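## 3. Collecting the demonstrations

Eylül Uçar and I recorded all of our demonstrations in simulation. The task is sorting: small parts start in the middle of a brown table, and the operator uses two white arms to move them into a pink bin on the left or a teal bin on the right.

We drove the arms by remote control, one hand controller per arm. We had planned to guide the real arms by hand in December, but the lab was booked, so that part moved to next term.

Each of us recorded 11 runs, which gives 22 in total. We threw out 2 of them. In one, the operator let go of the trigger too early and the part fell next to the bin. In the other, the recording stopped before the arms were back at the start pose. That left 20 runs for training.

Some things we learned while driving:

- The curved clamps were harder to pick up than the cube. The grasp only held when the fingers closed near the middle of the arc.
- Moving both arms at once saved time but made the runs less alike. After the first few we moved one arm and kept the other still.
- Long pauses are bad for training. Ovidiu Tănase, our advisor, told us to plan the whole move before touching the controller - this helped more than practice did.

We cut pauses at the beginning and end of every run with a short script, and left pauses in the middle as they were. The start layout below has the cube between the two clamps, with the grippers already lowered toward the parts.
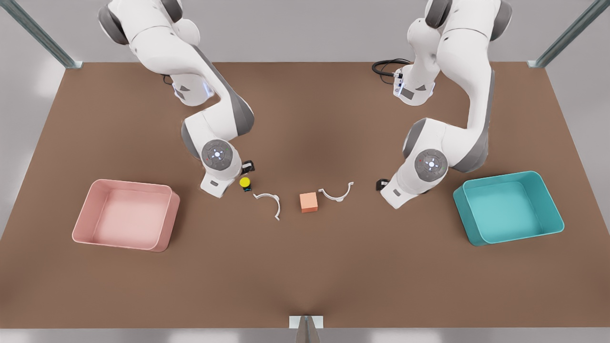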